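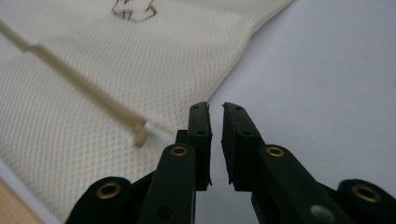 Workshop book, Fri 21 January

Plulbridge run sheets came back. We get in at 11, doors at 7.15, which leaves time for one proper focus and an argument. Booked the van. Booked it again after reading what I'd booked.

Lamps: 12 profiles checked, one flickers at anything under 47 per cent. Have labelled it "moody" and put it at the back of the rig. Dimmer rack fine. Cable 75 is still missing, last signed out in November for the Gundenport concert, where I assume it is now holding a gate shut.

Sound desk: the show file from Pruna loads, though every channel is called "Voc". Renamed them. Whoever sings on Voc 9 needs far less reverb than they asked for.

Mahasneh Hall want the second night moved half an hour earlier so the bar can close on time. Agreed, as the bar is the only part of that building that makes money – box office to change the posters and ring people who have paid.

To do: gel order, spare fuses, find out if Plulbridge has fixed the lift. Bring the trolley anyway.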